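Cleaning White Tabletops and Other Light Surfaces

Posted Mar 2, 2023 by Henrike Bauerfeind

White tables show everything. Most marks come off with warm water and dish soap, so start there before reaching for anything stronger. Use a soft cloth, wring it out well, and wipe in one direction. Dry with a second cloth. Water left standing along a seam will lift the edging in time.

Tea and coffee rings. Mix baking soda with enough water to make a paste. Spread it on the ring, leave it for 30 minutes, and wipe it off with a damp cloth. Do not scrub. If a shadow remains, repeat the next day.

Crayon and pencil. A plain white eraser takes off pencil. For crayon, use a drop of cooking oil on a paper towel, then wash with soap.

Ballpoint ink. Dab with 70 percent rubbing alcohol on a cotton ball. Turn the cotton often so the ink is lifted and not spread. Test under the table first. Painted tops may go dull, and shellac will be ruined.

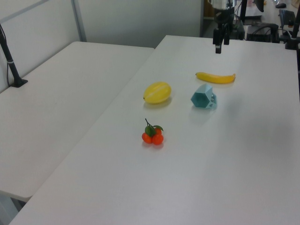
Grease. Half a cup of white vinegar in 500 ml of warm water cuts a greasy film. Keep vinegar off marble and other stone.

Yellowing. Sunlight and old wax are the usual causes. Wax can be removed with mineral spirits and a lot of patience. Sun damage is in the finish itself and will not wash out. My kitchen table in Bamthorpe stood by a south window and had to be repainted last October. I sanded it by hand, used two thin coats, and gave it a week before putting anything heavy on it.

Scratches. Fine ones can be hidden with white appliance touch-up paint, put on with a toothpick. Let it dry overnight. Deep ones need filler.

Things to avoid: steel wool, scouring powder, chlorine bleach at full strength, and the green side of a kitchen sponge.

Felt pads under lamps and bowls save a lot of work. Replace them when they get gritty.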